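We use cookies to keep your cart and to see which pages get read. Accept / Manage settings

Volberg Long Finger Set for Parallel Grippers
Sold by Lirureck. Printed and finished in Gillencombe.

The Volberg is a pair of long, tapered replacement fingers for small two-finger grippers. It is made for people building a tabletop arm at home or in a shared shop who want to pick up flat, rimmed things such as plates, lids, saucers and jar tops. The short fingers that come with most grippers are fine for blocks and boxes. On a plate they tend to run out of length before the palm clears the rim.

Each set comes as one left and one right finger, black, with screws. You will need your own hex driver.

What we test with

Our test bench has two arms, a long table, a wooden dish rack with pegs and a few round plates in different colors. The job is to pick a plate up off the table and stand it in the rack. It sounds simple, but the finger has to get over the rim, hold a thin edge, and then let go between two pegs without catching either one.
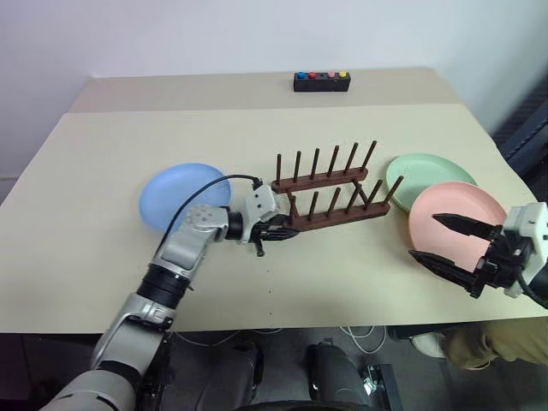 A rack job is a good way to find out if your fingers are straight. Set them up with the gripper closed first. If the tips meet and the bases do not, loosen both mounting screws a half turn, squeeze the fingers together by hand, and tighten again. Do this before you run any calibration, and run the calibration again after any finger change. Your old closed position will be wrong with these on.

Leave slack in the gripper cable. On a two-arm setup the cable needs room to follow the wrist through its full turn, and a loop that looks too big at rest is often the right size at full reach. Keep it on the side away from the fingers.

If both arms share one table, set a stop where you can reach it from your chair. We sell the Bundgaard button box separately, but any switch that cuts the motion will do.

Grip faces

The inner faces have a fine diamond crosshatch that runs down from the tip. It is part of the finger, so there is no pad to glue on and nothing to peel. The outer edges are beveled so the finger can slide in beside an object without snagging on it. 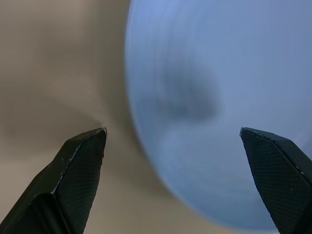
Clean the crosshatch with a dry toothbrush. Dust packs into the grid and the grip gets worse slowly enough that you may blame your code. Do not use solvent. Small chips at the tip corners are normal wear and do not affect the hold. Replace the set if a chip reaches the grip face, or if you can see a crack at the screw holes.

On rimmed plates, bring one finger inside the rim and one outside, and close slowly. Coming in at a slight angle works better than straight down. If you use a wrist camera, check that both tips are still in view after the swap. You may have to tilt the mount back a little. Set the focus for the tips and accept that whatever is behind them will be soft.

Specifications

Load: 600 g per pair, held at the tip
Rated life: 2000 open and close cycles on hard plastic
Mounting screws: 8, included
Color: black
Not for food contact. Not for hot items.

Fit

The set fits the Bundgaard two-finger gripper with no changes. For other grippers, download the hole pattern, print it on paper at full size and hold it against your mount before you order. We take returns on unused sets. We do not take back sets that have been drilled.

Shipping

Orders leave Gillencombe within a week. The September batch is in stock. Single fingers are available if you break just one, but please say left or right in the order note. They are mirror images and we cannot guess.

Comments

benchdog_
Fitted these to a home build. Had to file one hole slightly, my mount is a copy so that's on me. Picks up saucers now, which the stock fingers never did.

tallgrass
Does the 600 g hold for glass? I have some glass lids I'd like to try.

Lirureck
The rating was done on plastic plates. Glass is more slippery. Start with something light and keep it low over the table.

orrin44
At 800 cycles on mine. Left tip has a nick in it, grip is the same as before. The note about running calibration again should be in the box, I cracked a finger on day one by closing too far.

Lirureck
Good point. We are adding a card to the next batch.

mudroom shop
Any chance of a shorter version? My arm sits low and these touch the table before the wrist is level.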